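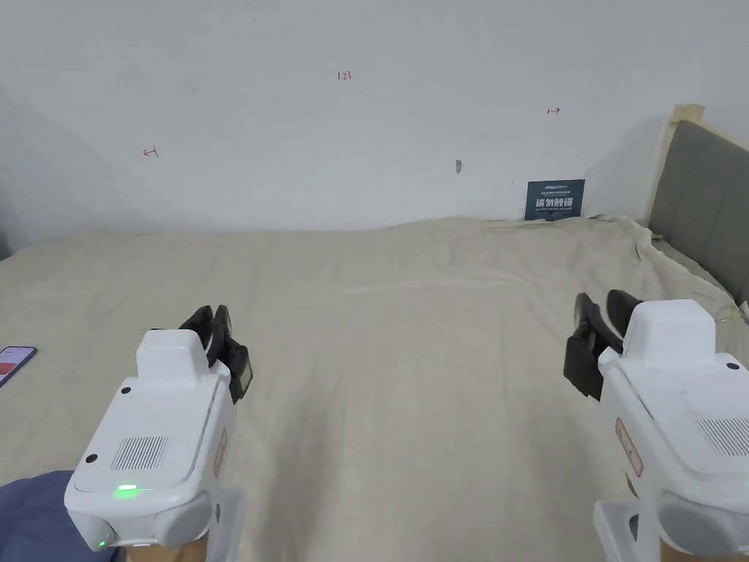
Page last changed: November, 4:15 p.m.

Misarard Announces Gosling Desktop Headphone Amplifier and DAC

GROTELSTEAD – Misarard today announced the Gosling, a compact headphone amplifier and digital-to-analog converter for desktop listening. It is the company's first product to put both functions in one case, and it replaces the separate Vellbridge converter and Vellbridge amplifier in the Misarard range.

The Gosling connects to a computer, phone or tablet over USB-C. It also has one optical and one coaxial input for use with a television or CD transport. On the front are a 6.35 mm headphone jack, a 4.4 mm balanced jack, a volume knob and a three-position gain switch. A pair of RCA outputs on the back can be set to fixed or variable level, so the unit can feed powered speakers or a stereo amplifier.

Owners of the Vellbridge pair asked most often for a quieter output with sensitive in-ear monitors. Misarard redesigned the power supply for the Gosling and moved it to a separate board, away from the output stage. In low gain, background hiss is below that of either Vellbridge unit in the company's own measurements. High gain is meant for planar headphones and older high-impedance models.

The volume control is new as well. The Vellbridge amplifier used an analog potentiometer, and some listeners heard one channel slightly louder than the other at very low settings. The Gosling uses a stepped relay control that keeps left and right matched down to the bottom of the range. It makes a faint click as it changes level.

Six digital filters can be selected from the front panel or from the supplied remote. The unit remembers the last input, filter and gain setting after it is switched off. Firmware can be updated over USB from Windows and macOS computers.

A first production run of 1,511 units has been built at the company's plant in Grotelstead. Of these, 1,000 are set aside for dealers and the remainder will be sold through the Misarard online store. The Gosling will be offered in black and silver. A USB-C cable, remote, power adapter and printed manual are included.

The Gosling will be sold in 11 countries at launch. Dealers will have demonstration units on hand before retail sales begin, and customers can ask their nearest dealer to arrange a listening session with their own headphones.
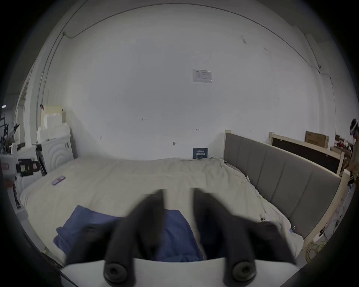

Support for Vellbridge Owners

Production of the Vellbridge converter and amplifier has ended. Misarard will continue to repair both models and will keep spare parts in stock. The warranty on existing units is unchanged. Owners who registered a Vellbridge product will receive an email with details of a trade-in offer toward the Gosling.

Press samples are available in limited numbers. Requests should be sent through the press form on the Misarard website and should state the publication name, shipping address and preferred finish.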